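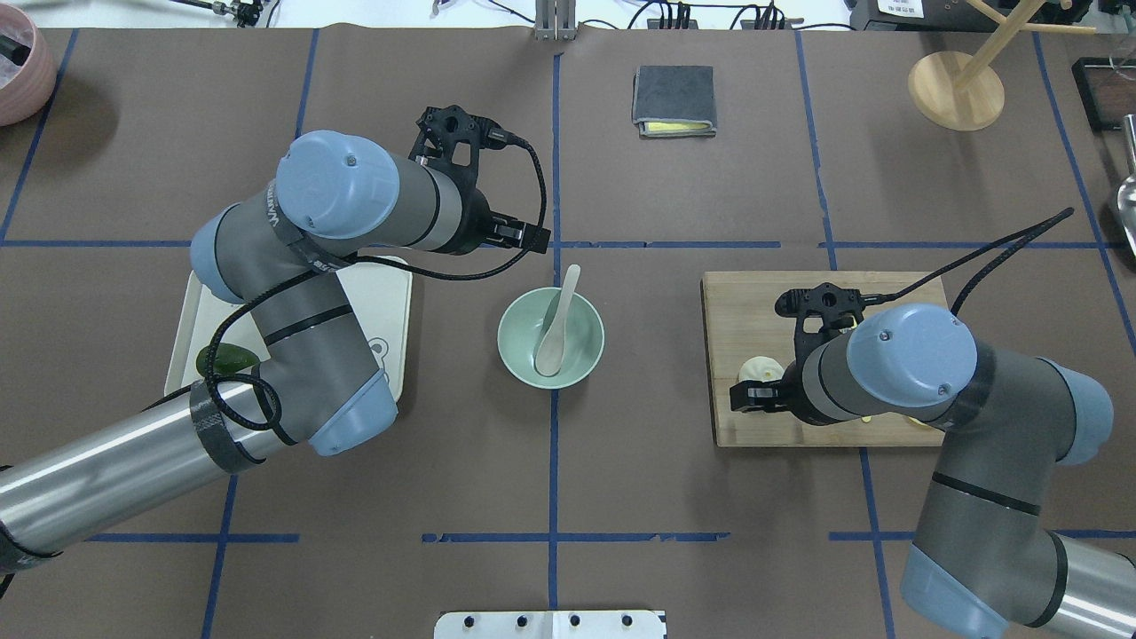 Cultombridge Market Hall to reopen in September with new floor and extra pitches

Cultombridge Market Hall will reopen to shoppers in September, after a five-month closure for repairs to its floor, drains and north roof. Traders will be able to set up from 6am on the first morning, with doors opening to the public at 8am.

The hall was built in 1876 and has been in use as a covered market ever since. The old floor had sunk along the Wovell Street side, and water was collecting near the fish counters after heavy rain. Plester, the main contractor, has lifted and relaid the stone flags, replaced the drains beneath them and renewed the lead on the north roof. Flags that were too badly cracked to go back have been replaced with stone of the same colour.

The market will have 14 more pitches than before, all of them in the centre of the hall where the former storerooms stood. Architects Wuyts drew up the new layout after meetings with existing traders, who asked for wider aisles and for hot food to be kept away from clothing and fabrics.

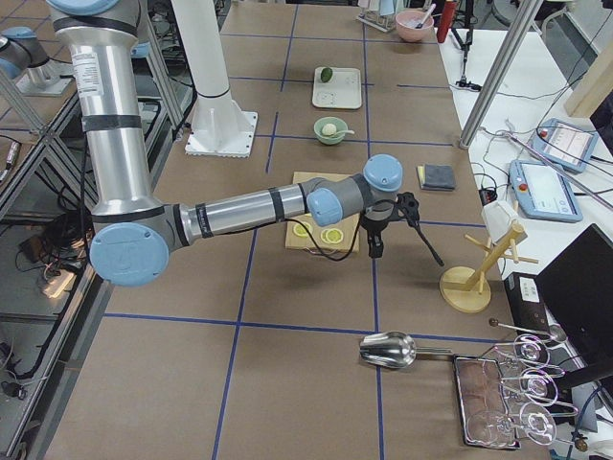
Pitches in the centre of the hall will be let by the day or by the month, and each will be a plain rectangle with no fixed counter. Traders can bring their own tables or hire one from the market office. The boundaries will be marked in tape for the first season, much as the brown table here is divided up with lines of blue tape, so that sizes can be changed if they do not suit. Permanent brass markers will be set into the floor once the layout has been agreed.

Market manager Dirk Vermeulen said: "The traders have been very patient. Most of them have spent the summer in the car park, and a few have had to stop trading altogether, so we are glad to have a month we can give them. The floor is level, the drains work and there is room for people who have been on the waiting list for a long time."

Existing traders will keep their former pitches where they wish to – those who want to move should tell the market office before the new spaces are offered more widely. Rents for existing pitches are unchanged until next spring.

The Wovell Street entrance now has a ramp and a wider door. The Bridge Lane entrance will stay closed until repainting is finished, and deliveries should use the rear yard.

Application forms for the new pitches are available from the market office.

Ends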